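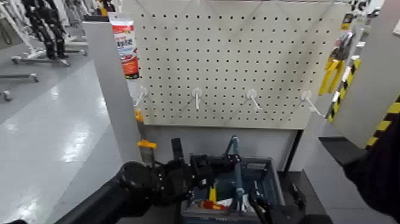 Getting the hall and landing ready for winter

Most of the questions that came in after the last newsletter were about small hallways: where to put wet coats, what to do with boots, and how to stop the post piling up on the stairs. The Kellham houses were all built to much the same plan, with a narrow entrance, a cupboard under the stairs and a landing barely wide enough for two people to pass. What works in one will usually work in the next.

Start with the cupboard. In most of the houses it holds the meter, the stopcock and whatever was pushed in front of them. Please keep both clear. When the pipe burst on Clullis Row in February, the water ran for a good while because the stopcock was behind a pushchair and two bags of compost. Turn the stopcock off and on again once before the cold weather. If it won't move by hand, don't force it with a wrench. Report it to the office and it will go on the list for the next plumbing visit.

Heavy things go on the floor of the cupboard and light things on the shelf. The original shelves are held by two short battens and were never meant for paint tins. Paint also keeps badly against an outside wall, so it is better off in the shed if yours is dry, or taken to the tip if you have finished with it.

Coats

A row of hooks by the door is still the cheapest answer. The inside walls are plasterboard on timber studs, and the studs are 400 mm apart, measured centre to centre. Fix a board across the studs and put the hooks on the board. Hooks screwed straight into the plasterboard will hold a scarf or a set of keys, but a wet winter coat will have them out by Christmas. Peg panels with push-in hooks are fine for small items such as dog leads, umbrellas and bags, and you can move things about as you need to.

Leave a gap between the coats and the radiator. Several homes had damp patches last winter where thick coats hung over the radiator and kept the heat from getting into the hall. Wet coats dry better over the bath with the window open a little.

Boots and shoes

The trays the tenants' shop sold last year have come back in, under the Plasel name this time. They are slightly shallower than the old ones and fit beneath the bottom stair. They cost £2 each while they last. An old baking tray lined with newspaper does the same job.

Post and paperwork

Keep one place for post and empty it every week. A letter rack on the wall takes up less room than a table. Gas safety letters are easy to miss because they come in a plain envelope, and a missed visit means a second one has to be booked. If you have lost yours, ring the office on extension 302 and they will send another copy.

The landing

Nothing should be stored on the landing or the stairs, including washing airers overnight. The smoke alarm is on the landing ceiling and needs testing once a month. Press the button until it sounds. If it chirps every minute or so, the battery is low, and the office can change it for anyone who can't manage the steps.

Help with the cost

The Nyitrai Fund is open again for small home improvements. Households can apply for up to £200 towards shelving, hooks, draught strip or a new door mat, and the money is paid after you send in the receipts. It doesn't cover tools or flooring. Forms are in the rack at the office and by the door of the laundry. Applications close at the end of October and replies go out in November.

The office is open from 9 am until 1 pm. Outside those hours, leave a message with your house number and a time when you can be reached.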